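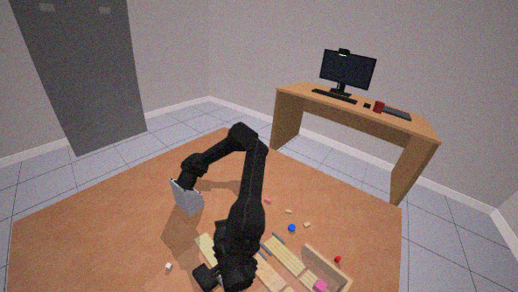 Attachment 1 of 2: rendered arm over the orange-brown mat, pink cube to its right

Ticket 573
Subject: Second audio on Đào goes silent every 37 minutes
Service: linear channel delivery, Sarska head-end
Priority: Medium (customer says High, customer's viewers say worse)
Status: Closed, pending objections

Friday 08:10, customer
The second language track on Đào drops out, comes back, and drops out again. Picture is fine. First audio is fine. The gap is short but always lands on somebody's punchline. We have restarted the receiver. We have restarted it again with more feeling.

08:25, support
Thanks for the report. Please confirm the receiver is a Clurnano and let us know which firmware it is on. Please also stop restarting it for the moment, as each restart wipes the log we are about to ask you for.

08:40, customer
It is a Clurnano. The firmware page says "current", which I take to be a state of mind. Log attached, such as it is.

09:30, support
The log covers one dropout. Audio packets for the second track stop arriving, the decoder mutes, and they start again shortly after. No errors on the video. We have looked at the same stream where it leaves our building and can't see a gap there, which is good news for us and less so for you.

09:45, customer
I had a feeling it would be good news for you.

10:50, support
Recorded the stream at both ends of the Sarska link across a dropout. Clean going in, second audio missing coming out. I withdraw the remark about good news. The link has main and backup paths, with a Zerkik switch at the far end picking the better one. It swaps over at exactly the moment you lose sound.

11:15, support
The Zerkik has a scheduled path test. Somebody set the interval to 37 minutes. The change note reads "temporary". It is from April.
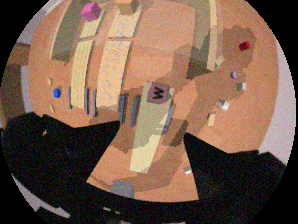
Attachment 2 of 2: slanted plank, mauve block marked W, slate-blue bars

11:40, customer
So it tests the backup by putting us on it?

11:55, support
Yes. For a few seconds each time. It ought to be invisible, and for the picture it is. The backup path is running a channel map from before you took the second language, so for those few seconds the track does not exist as far as the backup is concerned.

12:05, customer
And if the main path had failed properly?

12:20, support
Then you would have had one language until someone noticed. I would call the path test a success in that light, though I understand if you prefer not to.

14:00, support
Done so far:
- Loaded the present channel map on the backup path.
- Checked that both audio tracks are carried on both paths.
- Moved the path test to once a night, at 03:30.
- Raised the alignment buffer to 400 ms, as the two paths were further apart than the old setting allowed for.

Please watch it through the afternoon and tell us if anything drops.

14:20, customer
Lips and words have parted company slightly on the second track. Is that the buffer?

14:35, support
It is. The buffer went on to everything except that track, which had its own delay set by hand. Removed the manual delay. Please look again.

14:45, customer
Better. The newsreader is now saying what she appears to be saying.

17:30, customer
No dropouts all afternoon. I sat through 3 episodes of a farming serial to be certain and would like this noted somewhere.

17:40, support
Noted. We forced a swap to backup at 16:50 and back again a minute later, and both tracks stayed up. Closing the ticket. It reopens by itself if you reply, so if you only want to say thank you, please think it very quietly.

17:42, customer
Thank you.

17:42, system
Ticket 573 reopened.

17:50, support
Closed again. Backup channel maps for the other services at Sarska to be checked under a separate ticket.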